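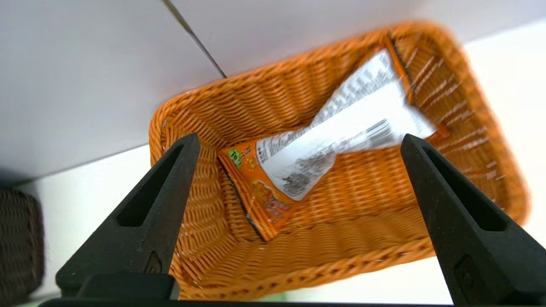

Photo: Harish Raju

Unit 7. Plain weave, twill and set

In a plain weave each weft strand passes over one warp end and under the next, and the order flips on the following row. A basket shows the structure at a scale you can read without a pick glass. In cloth you will need one.

Set is the number of warp ends per inch. For a balanced plain weave, take wraps per inch and divide by two. For 2/2 twill, multiply wraps by two-thirds — fewer interlacings let the ends sit closer.

Worked case: the Brelach sample, 30 wraps per inch, gives 15 ends in plain weave and 20 in twill.

Take-up is not included in these figures. Add it before cutting warp.

Reading: Vashisht, ch. 4. Drafts due to R. Quintero before the June review.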